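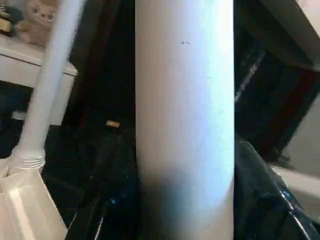
White stool with tube legs, one won't seat. Help?

Diltlow_Den
Jul 21, 2021
Hello all! I'm putting together a white stool for the playroom (teddy already has his spot on the shelf) and one leg wobbles in its ribbed collar. Do I push harder, or twist? 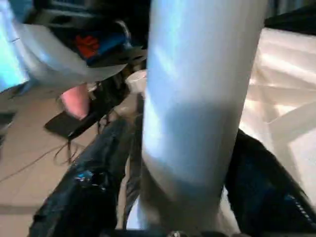 One of the pale tubes, close up

Varma
Oh, I had one much like it, bless it. Turn the seat upside down on the floor, then push and twist gently until it stops. Mine holds up to 200 pounds now!
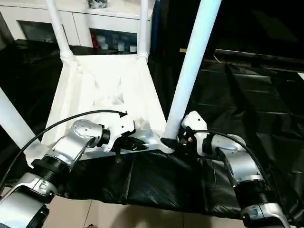 More replies

Brivilora
Check the metal bar too, dear. I tightened mine last and the wobble went away.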